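Multer publishes its upkeep routine for the Clasum bench cell, and says what the routine does not fix

1 August 2023

Multer today released the full setup and maintenance procedure for Clasum, the single-arm bench cell it has run at its Egger workshop since December. The procedure covers mounting, daily checks, finger replacement, camera alignment and lockout. It is free to read and may be copied by anyone who keeps a similar machine.

The company is releasing it with less fanfare than is usual in this business. Small robot arms are often sold on the promise that they can be unpacked in the morning and left to work by the afternoon. Multer's own log does not support that promise. Over 163 shifts, the Clasum cell was stopped for unplanned attention on a good many days when the schedule said it should have been working, and most of those stops had dull causes: a connector working loose, a finger pad worn smooth, a camera knocked slightly off its setting.

"I have read plenty of announcements that say a cell looks after itself," said Emil Pichler, who wrote the procedure. "I would like to meet one. Ours needs a person with a hex key and a bit of patience, and the bit of patience is the part we keep running out of."

What the cell is

Clasum is one arm with a two-finger gripper and a small camera at the wrist. It handles light everyday objects on a flat tabletop. There is no conveyor, no feeder and no fixed tray. Objects are put down by hand, and the arm is expected to find them where they lie. That makes the cell cheap to change over and easy to upset. A part that shifts by the width of a pencil is no trouble. A camera bracket that shifts by a fraction of that can spoil a whole shift's work before anyone notices.

The control software is Plirnora, which Multer did not write and does not sell. The procedure notes where the software's own health screen was found to be of use and where it was not. The screen is good at reporting motor faults and lost connections. In Multer's experience it is poor at reporting wear. It showed green through the whole of one week in which the gripper was dropping things.

Setup

The procedure asks for the arm to be bolted down, with the bolts marked in paint so that any turning shows. Clamps were used at first and were given up after the arm's position was found to have crept. The supplier's handbook still describes clamps as suitable for light work. Multer's view is that the word "light" is doing a lot there.

Cables are to be strapped along the arm with enough slack for the wrist to turn through its full range in both directions. This is checked by hand, slowly, with the power off, and then again with the arm moving at its lowest speed. A strap that looks fine at rest may pull tight at one end of the travel, and the connector nearest the wrist takes the strain.

Camera alignment is done against a printed card. The procedure sets a limit of 2 millimeters between where the camera says the card is and where a ruler says it is. If the difference is larger, the bracket is loosened, reset and measured again. Multer does not use the one-button correction offered in the software for this step. The button moves the numbers and leaves the bracket where it was, so a bent bracket can be "corrected" several times over before it finally gives way.

Daily and periodic checks

Before each shift, the person on duty opens and closes the gripper fully, watches both fingers from the front, and looks for one of them lagging. The pads are wiped with a dry cloth. The straps are looked at and touched. The lockout padlock and its key are checked as a pair, and the label on the lock is read to make sure it can still be read. If any of this is skipped, the log gets a line saying so. Multer asked for that line after finding that a page of perfect ticks had been filled in all at once.

Fingers are changed as a pair after 500 hours of running, even if only one looks worn. Some users will find this wasteful. Multer found it wasteful too, and tried changing single fingers for a time. A new finger working against an old one closed off center, and thin objects were pushed sideways before they were gripped. The saving on parts was real and small. The time lost was larger.

Lockout is the part of the procedure Multer spent longest on. The arm is light, and people get used to reaching in beside it. The rule now is that the supply is switched off and locked before any tool touches the gripper, the wrist or the cable run. A stop button does not count. A paused program does not count either, however still the arm looks.
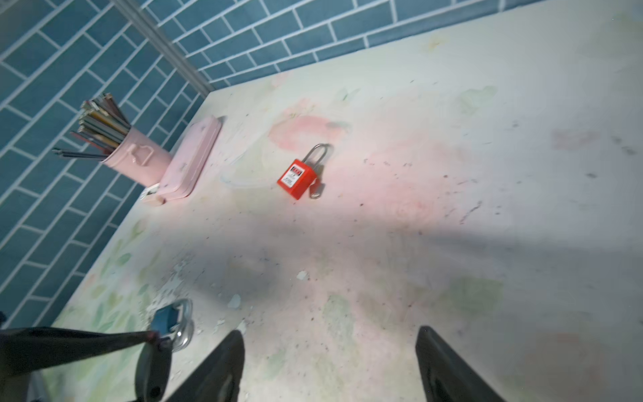
Pichler was asked whether a padlock is too much for a machine that spends its day over pencils and a pencil tin, and replied that the objects on the table have no bearing on what the wrist can do to a hand. He added that he did not expect the rule to be popular and had stopped trying to make it so. The first draft let staff skip the lock for jobs under a minute. Within a short time every job was being described as under a minute, and the exception was taken out.

The tabletop itself gets a section of its own, shorter than the others. Specks, crumbs and small chips on the surface are brushed off at the start of the day. Multer makes no claim that this improves gripping. It was tested over a few shifts with brushing and a few without, and the results were too close to call. The brushing stays in because grit finds its way into finger joints, and joints are harder to clean than tables.

Repairs

The procedure describes two repairs in full: replacing the wrist connector and replacing a finger drive. Both are written for a person who has not done them before, and both list the tools in the order they are picked up.

The connector repair is simple and has to be done more often than Multer would like. The company raised the matter with its parts supplier and was told that the part is within its rating. That may be so. The procedure recommends keeping a spare in the drawer.

The finger drive is harder. The old drive must be removed without turning the arm's last joint, and the new one needs its zero position set before the fingers go back on. If the order is reversed, the gripper will close on startup with more force than anyone wants. The warning is printed at the top of the page and again beside the step itself. After either repair the camera is checked against the card, including when no one believes the camera was touched.

What Multer is not claiming

The company has been asked by customers for a single uptime figure and has declined to give one. Uptime depends on what is counted as a stop, and Multer's own staff did not agree on that until well into the log. Early entries leave out anything that was put right by switching the cell off and on. Later entries include it. A figure drawn from both would look tidy and mean little.

Nor does the company claim that the procedure has made Clasum reliable. Stops have become shorter, mainly because the spare parts are closer and the steps are written down. Whether they have become rarer is an open question, and the log will need a good deal more running time before it can answer.

Multer also advises against treating the hour limits as a standard. They come from one arm in one workshop. A cell that runs faster, lifts heavier things or stands in a dustier room will need its own numbers, and the only way to get them is to keep a log and be truthful in it.

Availability

The procedure can be requested from Multer in print or as a file. Blank log sheets and the alignment card are included. The card must be printed at full size and measured before use, as office printers often shrink a page slightly without saying so.

Corrections are welcome and will be added to the next edition with the sender's name, if wanted. Multer has not set a date for that edition.

Media contact: Emil Pichler, Multer, Egger workshop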